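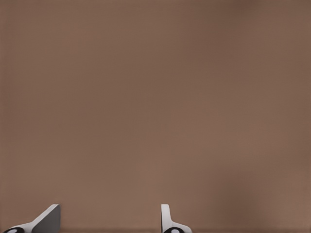 Visit to the Baltell handset works, Drisstead

Members of the consumer devices group visited the Baltell factory at Drisstead in April, at the invitation of the plant manager, Hélder Meireles. The site assembles the Brino range of mobile phones and carries out repairs for customers in the region.

The visit began at 9.30 with a short talk on the history of the plant. Mr Meireles reported that it employs 778 people, of whom 217 work in repairs. Output in the week before the visit was 3877 handsets. He declined to comment on reports of a larger Brino model due in the autumn, although several members asked.

The group was then taken through the assembly hall. Screens arrive already bonded to their glass and are fitted by hand. Each handset is charged, switched on and left for four hours before the cameras and speakers are checked. Members were asked to leave their own phones at the desk for this part of the tour.

In the repair section, staff explained that worn batteries and broken charging ports make up most of the work. The store holds 2388 kinds of spare part, including some for models withdrawn from sale six years ago. Members welcomed this, but noted that the price list for parts is still not published. Mr Meireles agreed to raise the matter with head office.

Lunch was provided in the canteen. The afternoon session on software updates was shortened, as the speaker from Catacutan had been delayed, and her slides will be sent to members by email. Those who did not receive a visitor pack should contact the group office.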